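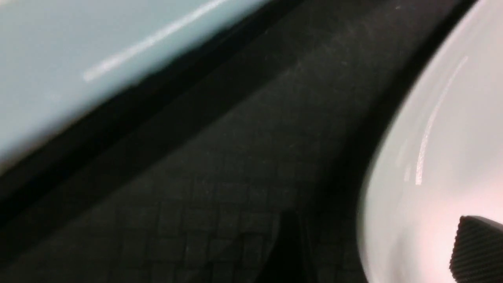
Drawer liner

A drawer liner is a sheet of material laid over the bottom of a drawer or across a shelf to protect the surface and keep whatever sits on it from sliding. The same stuff gets sold as shelf liner, cupboard mat or grip mat, and I use the names interchangeably, which drives my friend Halima Odera up the wall (she edits most of my household entries and would like me to pick one). I've lined every kitchen I've lived in, so consider me a fan!

Types

Paper is the oldest kind still in everyday use. My grandmother used leftover wallpaper and changed it every July. It's cheap and pretty, and it gives you no grip whatsoever.

Adhesive liner has a sticky back covered with a peel-off sheet. It lies very flat and wipes clean, but taking it off again can be miserable, especially on older painted shelves. I once spent an entire evening with a hair dryer and a plastic scraper working on a single cupboard.

Non-adhesive grip liner is usually a soft foam or rubbery plastic, either open like a net or solid with a pattern pressed into it. Small squares and diamonds are both common patterns. This is the kind I'd choose for plates, bowls and plastic tubs, and it can be pulled out and shaken over the trash whenever you like.

Felt and cork turn up mostly under silverware and good china. They're quiet and kind to finishes — and hopeless around anything damp.

Color

Liners come in just about everything, and people have strong opinions. Dark gray and black hide stains well but show flour, salt and dust right away. White does the reverse. I went dark years ago and I've stayed there, partly for the way pale dishes look against it. Pastel plastic on charcoal is a lovely thing to open a drawer to, even if I'm the only one in my house who thinks so.

Measuring and cutting

Measure the inside of the drawer, not the front. Old drawers are hardly ever square, so I measure the width at the front and again at the back and cut to the smaller number. Rasha Smadi, who fitted out the shared kitchen at Ilholm, makes a newspaper template first and traces it onto the liner. I thought that was fussy until I tried it on a corner cabinet.

If the liner has a grid, follow the lines with your scissors! It's the best ruler you'll ever get for free. A roll that wants to curl can be left flat under a couple of heavy books overnight. For a deep shelf that needs 2 strips, butt the edges together and don't overlap them, or every bowl you own will rock on the ridge.

Cleaning

Crumbs collect in any raised pattern, so a soft brush or the vacuum comes first, then a cloth with dish soap and lukewarm water. Let it dry on both sides before it goes back. Most grip liners don't belong in the dryer, and some shouldn't go in the washing machine either, so check the packaging (if you kept it, which I never do).

Replace a liner when it turns brittle, sheds bits or stays sticky after washing. Leftover pieces are handy under a cutting board, between nested pans or for getting a grip on a stubborn jar lid.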